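Zudine is hiring in Washington. The team messaging startup has registered to lobby for the first time, according to a disclosure filed in January, and will have two outside lobbyists working on data storage rules and what the form calls "workplace software issues." Pretty broad. The filing doesn't name any bill.

The company wouldn't say what it's paying. It did confirm it has signed a lease on a small office downtown, its first outside the home base, and that the job of running it is still open.
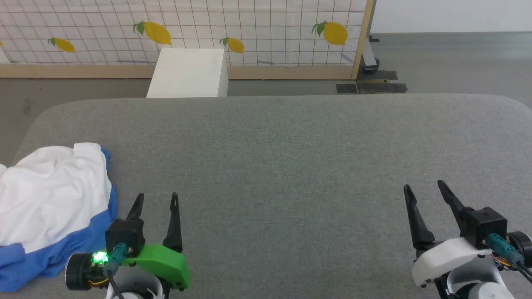

The timing isn't hard to figure out. Rival Minura has had people in the capital for a while now and got itself onto two agency pilot programs last year. Zudine sells mostly to small businesses - dentists, print shops, a lot of real estate offices - and has no government customers that it will talk about. A spokesperson said the company wants to "be in the room" when agencies rewrite their rules on how long chat messages have to be kept. Those rules were mostly written with email in mind. Chat is messier: edits, deletions, side threads, files dropped in and pulled back out.

Also in the filing: privacy, cloud purchasing, and a line on worker monitoring that looks likely to get attention from unions.

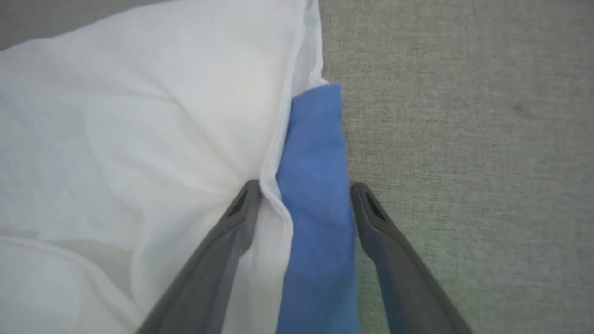
Not everyone in the business is going the same route. Iltska, which makes scheduling tools and competes with Zudine around the edges, let its only lobbying contract lapse and has no plans to replace it. Its view is that the trade groups cover enough ground, and that a company its size gets more from answering customer calls then from meetings on the Hill. Critics say that leaves the small vendors with rules shaped by whoever shows up. The draft retention guidance already reads that way to some of them, a lot of soft language bunched up like the wrinkles along the folded edge of that white cover, with the part that matters tucked somewhere underneath. Comments on the draft close in three months.
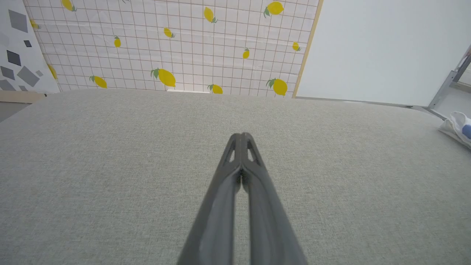

Alistair Chisholm thinks the money would be better spent on the product. Search has been broken on the Zudine mobile app since the last update, he wrote in a comment on our earlier story, and a lobbyist isn't going to fix it. He'd like to see export tools first, "then go buy lunch for whoever you want."

Zudine says a fix for search is in testing. It didnt give a date.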